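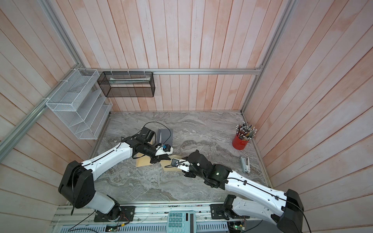
## Robots have rules too!

You have rules at the pool (no running!), rules in the science room and rules for crossing the road. Robots that work near people have rules as well, and so do the people who look after them. Once you know what they are, you'll start spotting them everywhere.

At the Judthorpe Discovery Shed we have a desk with two robot arms that pick up paper and stationery. We call it the Drenero desk. The arms bolt down at the front, side by side, and both can reach the middle. That's great for teamwork, but it means we have to think carefully about who goes where, and when.

### Rule 1: Know the reach zone

Stretch out one arm and turn in a circle. Everything you could touch is your reach zone. A robot arm has one too, and it doesn't shrink just because the robot is sitting still. A robot that looks asleep might only be waiting for its next instruction!

When the Drenero desk is switched on, visitors stay behind the yellow line on the floor, which is 50 centimetres past the farthest spot either arm can reach. Bags and drink bottles stay behind it too.

### Rule 2: Everyone knows where the stop button is

Big robots in factories have an emergency stop, usually a fat red button on a yellow background. It's the same colour in lots of countries, so a worker who has just moved from Canada to New Zealand can find it in a hurry.

At the shed, the first job of the day is to press ours and check that both arms stop. We do it at 8 in the morning, before the doors open. If the test fails, the desk stays off until it's fixed.

### Rule 3: Slow and gentle near people

A slow robot gives you more time to move away, and it bumps more softly if something goes wrong. Our arms have a speed limit of up to 200 millimetres a second while visitors are in the room. Try moving your hand that fast along a ruler. It feels like a very sleepy snail race!

Two arms sharing one desk also need to take care of each other. They have to be told where the other arm is, a bit like two people making a bed together.
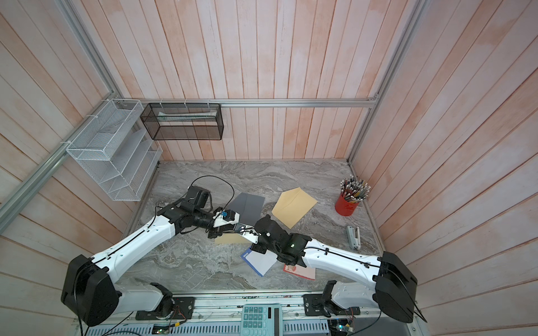
**What should I do if a robot drops something?**

Leave it where it is and tell a grown-up. They'll stop the robot first and then pick the thing up. Your favourite pencil can wait!

### Rule 4: Pinchy parts are not toys

The "hand" of a robot is called a gripper. Ours have fingers that close together, and they can't feel the difference between an envelope and your thumb. Elbows and shoulders can pinch too, anywhere two parts fold toward each other.

So tie back long hair, tuck in hoodie strings, and keep your hands on your own side of the line. If you're helping to set out the paper, the power goes off before you reach in. Yes, every single time, even for one tiny scrap!
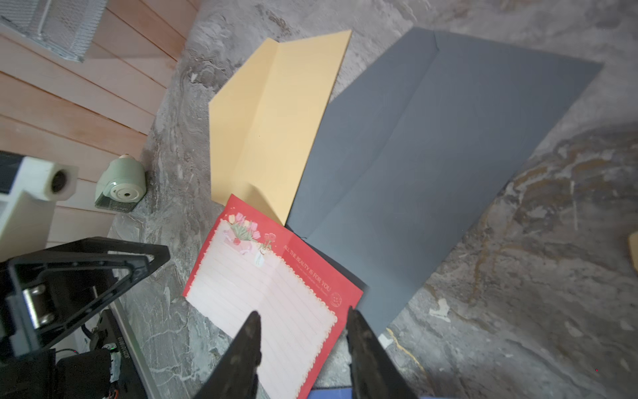

*Gripper fingers over a sheet of tulip notepaper.*

### Rule 5: Write it down

Good robot teams keep a logbook. Ours has a green cover and a page for every visit. If an arm makes a funny noise or a cable looks worn, it goes in the book, and somebody has to check it within 24 hours and sign underneath. Our friends at the Ruawai workshop draw little pictures in theirs, and we're very jealous of their squids.

### Your turn!

Grab a friend and play Robot Desk. One of you is the robot and the other is the operator.

1. Use string to mark the robot's reach zone on the floor.
2. Choose a stop word. "Brekine!" is ours, after the beach down the road.
3. The operator gives one instruction at a time, such as "lift the envelope".
4. When anyone shouts the stop word, the robot freezes straight away.
5. Swap places and add a rule of your own.

Does your new rule make the game safer? Write it on a card and pop it in the box by our front door. We put our favourites up on the wall every November!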